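Robotersteuerung und Wahrnehmung - Begleitskript zur Übung
Block 5: Vom Kamerabild zum Greifbefehl
Stand: 30. April 2024
Betreuung: Urszula Sadowski

5.1 Worum es geht

In Block 4 haben wir die Bewegungsplanung mit bekannten Objektposen behandelt. Die Posen standen in einer Konfigurationsdatei und waren damit exakt. Jetzt kommen sie aus der Wahrnehmung, also verrauscht, verspätet und manchmal gar nicht. Der Planer bleibt derselbe (Paket Plesthorpe, Version aus dem Kursrepository). Neu ist der Knoten Vivero, der aus den Kamerabildern eine Objektliste erzeugt.

5.2 Koordinatensysteme

Wir verwenden vier Systeme: Welt (W), Basis des jeweiligen Arms (B), Flansch (F) und Handkamera (K). Die Transformation von F nach K ist fest und stammt aus der Hand-Auge-Kalibrierung. Die Transformation von B nach F liefert die Vorwärtskinematik. Eine Detektion in K wird also über F und B nach W umgerechnet. Dafür muss die Gelenkstellung zum Zeitpunkt der Bildaufnahme verwendet werden, nicht die aktuelle. Bei langsamer Fahrt fällt der Fehler kaum auf, bei schneller Fahrt liegt der Greifpunkt sichtbar daneben.

Die Handkamera sieht immer nur einen Ausschnitt des Tisches. Die eigenen Greiferfinger ragen am unteren Bildrand hinein und werden vor der Segmentierung maskiert.

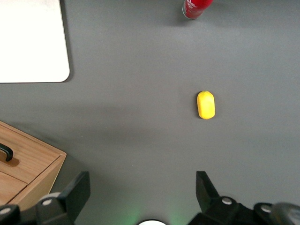
Objekte, die den Bildrand berühren, bekommen in der Objektliste das Attribut "partial". Für solche Einträge wird keine Greifpose berechnet. Vivero schätzt nur den Schwerpunkt der sichtbaren Fläche und übergibt ihn als Ziel für die nächste Kameraposition. Ganz sichtbare Objekte erhalten eine vollständige Pose und einen Konfidenzwert. Bei länglichen, annähernd rotationssymmetrischen Formen ist die Drehung um die Längsachse unbestimmt - sie wird auf null gesetzt und vom Planer frei gewählt.

5.3 Zusammenführen der Ansichten

Die feste Kamera überblickt die Arbeitsfläche, löst kleine Teile aber schlechter auf. Beide Quellen werden im Modul Mastside fusioniert. Zwei Detektionen gelten als dasselbe Objekt, wenn die Klasse übereinstimmt und der Abstand in W unter 50 mm liegt. Einträge, die älter als 200 ms sind, werden verworfen, sofern das Objekt nicht gegriffen ist. Gegriffene Objekte hängen am Flansch des jeweiligen Arms und bewegen sich im Weltmodell mit.

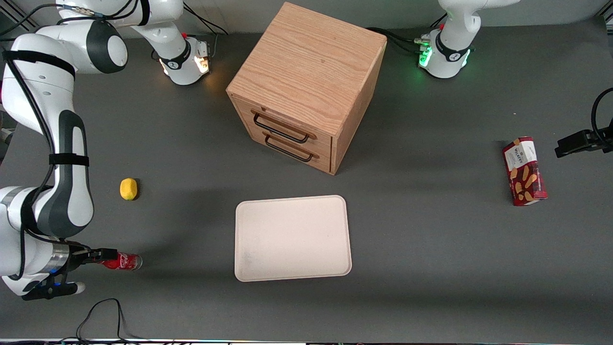 Abb. 5.2: Arbeitsfläche aus Sicht der festen Kamera. Der rechte Arm (links im Bild) hält die Dose.

Achtung bei den Bezeichnungen: "rechts" und "links" beziehen sich auf den Roboter und nicht auf das Bild. Im Code heißen die Arme arm_r und arm_l. Verwechslungen waren im letzten Durchgang im Juli der häufigste Fehler in den Abgaben.

5.4 Kollisionsprüfung

Ein gegriffenes Objekt zählt für die Kollisionsprüfung zum Arm. Nach dem Schließen des Greifers muss deshalb attach() aufgerufen werden, nach dem Öffnen detach(). Fehlt der erste Aufruf, plant Plesthorpe Bahnen, bei denen die Hand frei ist und die Last den Schrank streift. Fehlt der zweite, meldet der Planer beim Rückzug eine Dauerkollision.

Der Planer bricht nach 1.000 Iterationen ab. Diesen Wert bitte nicht erhöhen. Wird keine Bahn gefunden, zuerst die Zielpose prüfen, dann die Sicherheitsabstände.

5.5 Aufgaben

a) Schreiben Sie eine Funktion, die eine Detektion mit Zeitstempel aus K nach W transformiert. Interpolieren Sie die Gelenkstellungen linear.
b) Ergänzen Sie in Mastside die Behandlung gegriffener Objekte.
c) Planen Sie mit arm_r eine Ablage der Dose auf dem Tablett. Der andere Arm bleibt stehen und wird als Hindernis geführt.
d) Wiederholen Sie c) mit einem künstlichen Versatz von 5 mm in der Hand-Auge-Kalibrierung und beschreiben Sie die Auswirkung auf die Objektliste.

Zum Nachlesen: Kursskript Michalski, Kapitel über Mehrkamerasysteme. Abgabe als Archiv mit Quelltext und Logdateien über die Kursseite.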